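Home | Diary | Bench notes | Parts wanted | About

Diary: November, the bottle business

Came in at half past eight to find the left arm sulking. It had thrown a fault at some point after I went home and parked itself in the air like someone hailing a taxi. The log said "joint limit", which is what the log says about everything up to and including rain.

The job, for anyone who has lost the thread (I include myself), is to put empty bottles in a bin. A child of two can do it, and will then take them out again for nothing. We have been at it for 14 working days. Triller wants 36 clean runs one after the other before they will sign off the tidying routine, and my best so far is six.

Cleared the fault, sent both arms home, started again. Run one fine. Run two fine. On run three the left wrist came down too low on its way out and gave the rim a good clout with the underside of the gripper. No alarm, no stop. The whole point of the contact limit is that the arm should notice when it has hit something and have the decency to hold still. It carried on as if the bin had been rude to it and shoved it a hand's width along the table. I hit the red button, said a word, and wrote both down.
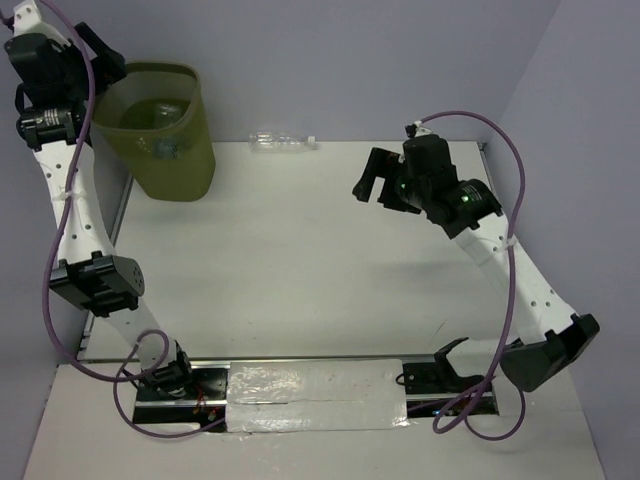
One bottle in, one to go, and the left gripper far too friendly with the rim.

Spent the rest of the morning on the contact limit. I had three theories. The first was the cable, as it is always the cable. I wiggled it at the wrist and at the elbow with the power off, then watched the readings with the power on, and they were as steady as a church. The second was the bin, on the grounds that it gives a bit when pushed. That one lasted until I leaned a block of scrap timber in its place and the arm tried to push that over too.

The third theory was me, and the third theory won. When I loaded the Wellero update last week I ticked the box to keep my old settings. It kept all of them except the contact limit on the left side, which went back to the factory figure. The right side was untouched, so every time I tested with the right arm (my habit, it's nearer the kettle) all was well. The left has been going about with no manners since then and has only now met something worth hitting.

I am less cheerful about this than I sound. The thing hit was a plastic bin. I reach in there to straighten bottles more often than the rules say I should, and on those days I was trusting a stop that would not have stopped. Have put a line on the start sheet: push test, both arms, every morning, before anybody's hands go near. Have also written to the Bresevmont office, who have the same arms and, I would bet, ticked the same box.

Afternoon – put the limit back, did the push test on each side until I was bored, then ran the job at half speed. The left arm touched the rim once, stopped dead and flashed up a complaint. I have never been so pleased to be told off by a machine.

It still shouldn't be touching the rim at all, mind. The way out needs lifting, and that is tomorrow's problem. Count goes back to nought. Walked home by Jabłońska in the drizzle and bought a bottle of water, which I put in the bin by the tram stop myself, first go.

Recent entries
The day the gripper would not let go
Kettle, new, arguments about
Two arms, one socket
Why I no longer label cables in pencil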